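Ornent control stack: FAQ

Last touched 25th May. Ask in the channel if yours isn't here.

Which version should I be on?
2171. Anything from April or before won't load the new grasp files.

Planner says "no path" but the arm is clearly free. Why?
Stale collision map, nearly always. Clear it, rescan, plan again. Still stuck? Check the table height in your cell file.

Can it deal with clear glass?
Mostly. Depth is poor on glass so we don't use it for the tubes. Guo finds the rim in the wrist view, the head view gives the rack pose, then the two get merged. Rack pose alone is not good enough for a grasp.

Wrist view with a tube between the fingers, then the head view with the rack:

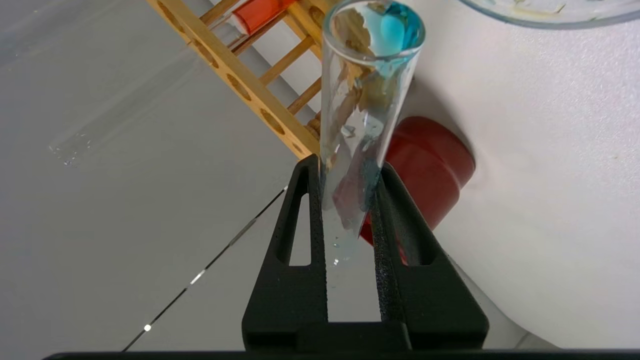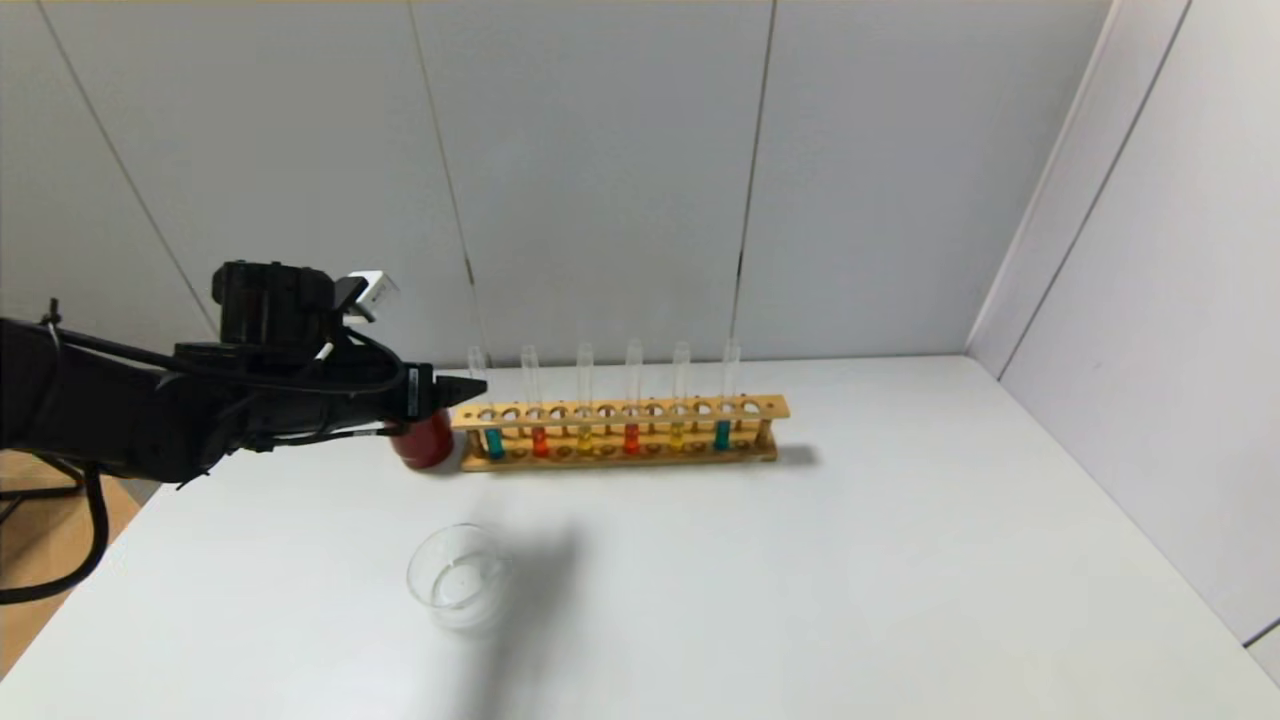

Rim detector picks up reflections, how do I stop it?
Raise rim_min_score a bit. Don't go mad, too high and it drops real tubes as well. Coloured things nearby show up in the glass so move them if you can.

What does error 503 mean?
Wrist and head clocks have drifted apart. Restart the sync service, not the whole stack. Logs go in the Zenard folder.

How long before a plan times out?
3000 ms. Set it in planner.cfg. Longer rarely helps.

Do I need to recalibrate after swapping fingers?
Yes. Every time. Wrist camera only, head one can stay as it is.

Can I change grip force mid run?
No. Pause, change, resume. Live changes are on the list for the next relase.

Replay won't open my old recordings
Format changed at build 19. Run the convertor in tools first, keep a copy of the orignal.

Does it run on the Sestmont arms?
Control yes, planning not yet.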